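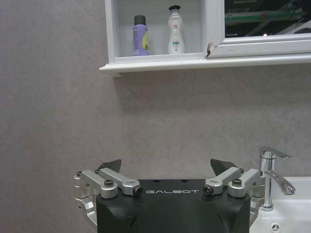 1/ Bathroom robots: the budget thread

Spent the morning on next year's equipment plan. We run serviced apartments, so bathrooms are the bulk of the labor, and three people have now forwarded me the same pitch about putting an arm on them. Here is where I've got to, in order, with the grumbling left in.

2/ The quote from Ranireck has one big number on page one and the numbers that matter on page six. Page six: spare fingertips, replacement bolts, a yearly calibration visit, travel for the calibration visit. I asked if travel was capped. Still waiting.

3/ The job we'd want done is dull. Lift two bottles off an open shelf in a mirror cabinet, wipe the shelf, put them back upright. A spray can and a pump bottle, say. Different shapes, different weights, a small gap between them. A new hire gets it on the first day.

4/ So my first question to any vendor is which bottles they've tried. I don't want "a wide range of household objects." I want a list. Pump tops especially, please, because a pump that gets pressed on the way up is lotion on the mirror and now I'm paying a person to clean up after the machine.

5/ Second question: mirrors. Sliding mirror doors are in every one of our units. Ask what the depth sensing does when it looks at one and watch how fast the conversation turns to "the roadmap." Bennani at least put it in writing that mirrored surfaces need site testing. Points for that. No price for the site testing, points removed.

6/ Third: who pays for chips. Cabinet doors get nicked already, white edges show everything, and we have enough brown spots on frames from ordinary human use. I want a damage clause that says who pays when a metal linkage meets a ceramic basin. Two of the drafts I've read say "operator error" covers it. Whose operator?

7/ The arithmetic, for those who like it. We have 199 bathrooms. The pilot in the proposal covers 58. Fine, except the license tier starts at 108, so we'd be paying for 50 bathrooms the thing never enters. I pointed this out. I was told it gives us "room to grow."

8/ And before someone replies with lease-to-own: I've read the lease. Service is in it for the first year. After that it's by the hour, and the hours start when the technician leaves their depot. Guess which city the depot isn't in.

9/ The Balham building is the one everybody wants for the trial. It has the newest fittings, the widest doors and a lift that works. Of course it'll look good there. Try it in Wiltau, where you have to turn sideways to get past the sink, and then send me the video.

10/ What I've put in the plan for now: a small line for a paid trial, our bathrooms, our bottles, our staff timing it. 1,000 shelf resets, logged, failures included — and a failure is anything a person has to go and fix. If a vendor won't agree to that, there's my answer and it cost nothing.

11/ I'm not against buying one. I signed off on the floor scrubbers and I'd do it again (they broke twice, the parts were cheap, the parts came). Show me cheap parts that come and I'll reopen the spreadsheet.

12/ Plan gets reviewed in May. If you've bought a gripper for wet rooms and have a real second-year maintenance bill, my messages are open. Invoices preferred over opinions.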